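Menden quilted comforter in mustard - a long-term review

I have put off writing this one for ages, mainly because I wanted to live with the thing through a proper winter before telling anybody else to spend their money on it. We bought our Menden comforter in the autumn for the spare room, which is also the homework room, the ironing room and (when my brother-in-law Lieven De Haan comes to stay) the snoring room. It is now March, it has been on that bed ever since, and I think I have finally made up my mind.

First, the colour. I dithered between the mustard and a rather sensible grey for longer than I care to admit, and my worry was that the mustard would turn up looking like something from a hot dog stand. I needn't have fretted. It is a deep, warm yellow with a bit of brown in it, and it cheers the room up enormously on a dark afternoon. It also looks lovely with the pale blue we already had in there, though I can't claim I planned that!

Now the price. I paid 68 pounds for the double, which made me wince a little, as the Sovari one we had before was a good deal cheaper. But the Sovari went flat as a pancake by its second winter and all the filling crept down to the foot end, so you had a cold chest and very well looked after ankles. The Menden has kept its filling where it ought to be. I give it a good shake by the corners whenever I change the sheets and that seems to be all it wants.

It's generously cut too, and comes well down over the sides if you centre it properly. I seldom centre it properly, and then you get a bit of sheet peeping out along one edge, but that is my doing and I shan't take a star off for it.

Warmth is the thing most people will want to know about, I suppose. For a room with one elderly radiator and a north-facing window I'd call it very good. Lieven is a man who feels the cold (he once wore a scarf to a wedding breakfast, indoors) and he slept under it for two weeks in January without asking for the extra blanket. I had a nap under it myself one afternoon and woke up far too hot, so if you live in a well-heated flat I would look at the lighter version they do.

Washing - here I have a grumble. The label says it will go in a domestic machine, and it will, but only just, and I had to kneel on the floor and push. Ours came out clean and the colour hadn't budged, but drying it took the best part of two days over the banisters. My sister has the Tuominen equivalent, which is thinner and dries overnight, and for a child's bed that might well be the better buy.

And then there are the wrinkles. The quilting puckers up, more so since its wash, and you will never get this comforter to lie smooth like the one on the packet. The ridges run every which way once somebody has sat on it. I minded this for a week or so and then I stopped minding altogether, and now I rather like it, as a bed that is supposed to look rumpled is a great comfort to a person who doesn't make beds very carefully.

What I hadn't expected was how much I'd use it as a folding table. I tip the clean washing out at the pillow end and work my way through it standing up, which my back much prefers to bending over the sofa. White things show up beautifully against the yellow, so you spot a mark on a school T-shirt before it goes back in the drawer. The soft surface does mean you can't get a really sharp crease, and I take shirts to the board for that, but for T-shirts and vests and pillowcases it does very nicely.
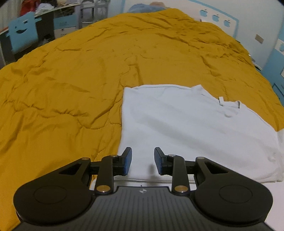
The mustard with a white T-shirt laid out on it, and the smiley chair behind.

Several people have asked me about that chair over the years, and I'm afraid I can't help, as it came to us second-hand with no name on it anywhere. The grin has outlasted two coats of paint in that room.

A last word about delivery. Mine was ordered through Gavex and arrived squashed into a bag so small that I thought they had sent a cushion. Open it out, leave it on the bed for a day and let it get its breath back before you judge it. They give you 100 nights to change your mind, and I'd keep the bag until then, although I can't imagine how you would ever get the thing back inside.

Four stars out of five from me, the missing one being for the drying. I'm tempted by the same again for our own bed, once I've talked my husband round to yellow.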